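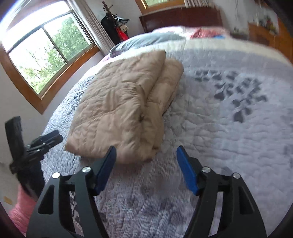

Pieter Mofokeng said it would be another 40 years before a machine could make a bed, and he said it with his mouth full, leaning on my mother's kitchen counter in Jirkanville as if he'd come to fix something.

"Forty!" I said. "They can already do towels."

"Towels are rectangles," said Pieter.

"So is a quilt."

"A quilt is a rectangle for as long as you leave it alone."

I loved this argument. We'd been having it since March, when the Sithole laundry over in Bosville put in a folding machine and I went to watch it on my lunch break, and then went back the next day, and the day after that. It did hand towels and it did them beautifully. It picked one up, let it hang, turned it a little like somebody looking for the label, and laid it down in thirds. Eleven in a row without a wrinkle! Then somebody fed it a fitted sheet and it held the thing in the air for so long that the girl at the counter reached in and took it away, very gently, the way you take scissors from a toddler.

I told Pieter the part about the towels. I left out the sheet for a good while.

My mother came in from the yard with the pegs in her apron pocket and asked what we were shouting about.

"Whether a robot could do your bedroom, Mrs. Serrano," said Pieter.

"Could it do the corners?"

"No," said Pieter.

"Not yet," I said.

"Then it can strip the bed and I'll do the corners," she said, and started on the onions.

I've thought about that more than anything I heard at the Sirnbridge show, and I heard plenty there, I filled up both sides of the program. Everybody at Sirnbridge wanted the whole chore done, start to finish, lights off, door closed. My mother was ready to split it. She'd split chores her whole life, with her sisters, with my father, with me (I was bad at it, I was slower than the towel machine and I complained more), and she saw no reason a machine should have to be any better than a kid before it was allowed to help.

"Think what it has to know, Celeste," Pieter said. He'd wiped his hands and was getting serious, I could tell from his eyebrows. "It grabs a corner. Fine. How many layers has it got? One? Two? Did it catch the bedspread as well? You know by feel. You don't even know you know."

"So it learns by feel."

"And when it pulls, everything moves. The corner it wanted next has gone underneath."

"So it looks again!"

"And how long does that take?"

"I don't care how long it takes! It could take 14 minutes. It could take all morning, I'd be at work!"

My mother laughed so hard she had to put the knife down.

Pieter went quiet and ate a piece of raw onion, which he does. Then he said he supposed he could see it managing a pillowcase. Taking one off, he meant. He wasn't going to be pushed into putting one on.

"How soon?" I said.

"Off? Ten years."

"You said forty!"

"For the bed. I said forty for the bed."

I wrote it on the back of the calendar, PILLOWCASE OFF, TEN, and made him sign it, and he signed it with his whole name. Then my mother sent us both upstairs to bring down the washing, and we went, and I took the stairs two at a time to get to the corners first.

Fiction > Short Stories > Kitchen Table

14 shares | 2 comments

Contact | © 2025 Celeste Serrano | Back to top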